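Notebook, soft goods collection — Friday, bedroom site

Continuing with folding and unfolding of knitwear on the bed.
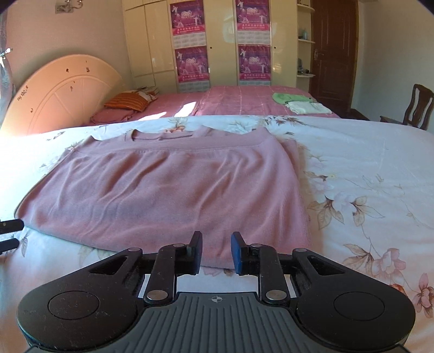
Target for the site is 200 accepted episodes, and I want all of them with the same start procedure. Written here so that Marcelle does not have to ask me again:

Both grippers rest on the bed, jaws a little open. Start recording, wait for the tone, then lift. Garment is folded before the tone. Do not correct the garment with a free finger after the tone. If you did it, say "discard" aloud and put down the grippers, the reviewer at Serkmont will hear it.

Things from the morning:

Sun. The curtain side is very bright until late morning and the exposure changes when the wrist turns to the window. Episodes are still usable I think, but the tracking lost its position 2 times, both when I was bent low over the near bed. The patterned duvet is good for tracking, plenty of corners to hold on to. The plain sheet we tried in March was much worse. Keep the floral one on.

Lint. It collects in the linkage joints and I can feel the left finger return more slowly. Brushed the joints at lunch, then opened and closed until the feeling was the same on both sides. It should be in the checklist for every garment session, and now it is not. The blue pads I cleaned with a damp cloth only. Marcelle Deschamps used alcohol on the other set and she says the rubber became slippery for an hour — so no alcohol until we know more.

Grasping. With thick knit I was taking two layers when I wanted one. It helps to come in flat at the edge and close slowly. Pushing down first makes the duvet sink and the edge goes away under the fingers. I left the failed grasps in when I recovered inside the same episode. Piątek wants these for the next training run, he says the last policy did not know what to do after a miss.

Upload. Worneo stopped at file 1985 and gave no error. Restarted the client and it continued from the same file, checksum is fine. I kept the local copy anyway.

To do:
brush for joints, a stiffer one
ask Duraven if the finger pads can be ordered separately
decide if a sleeve coming out during the lift is a fail or not. Marcelle marks it fail, I mark it pass, we must do the same thing
repeat the low-angle grasps after lunch light, curtain half closed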